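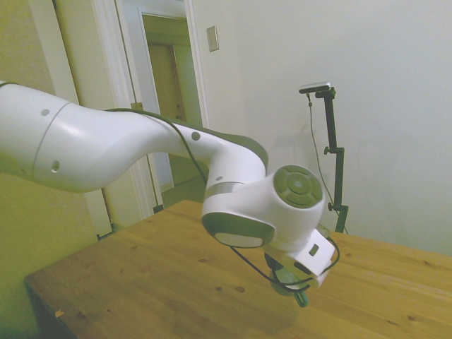

Jernmont Manipulation Group
Minutes, April 4, 2020

Minutes of the September meeting were approved with one correction: the Espinoza baseline was run with the older gripper controller.

1. Relabeling method
The group went over the first full results. In this method, failed grasps are kept in the training set and labeled with the point the fingers reached, where before they were thrown out. The policy was trained on 700 demonstrations and tested on the pine table with the fixed camera. Success was 62 percent with failed grasps kept and 40 percent without them. Object set and starting arm poses were the same for both.

Most of the gain came from small objects near the back edge of the table. Tall objects showed no clear change. It was asked whether the extra data alone could explain the difference. The two training sets were not the same size, so this is still open. Agreed to rerun the baseline with matched set sizes before anything is written up.

2. Seeds
Results so far are from 3 training seeds. Bondport asked for more in their comments. Agreed to add seeds for the main comparison only.

3. Camera calibration
Depth readings close to the tabletop drifted between sessions. Calibration will be checked at the start of each session and the offset written in the log. Clamp knobs on the camera stand are not to be touched during a test block.

4. Flultport data
The transfer agreement has not come back. Item carried over.

5. Other business
The draft methods section uses "attempt" and "trial" for the same thing. Use "attempt" throughout.

Actions: matched baseline rerun; extra seeds; calibration column added to log sheet; reply to Bondport.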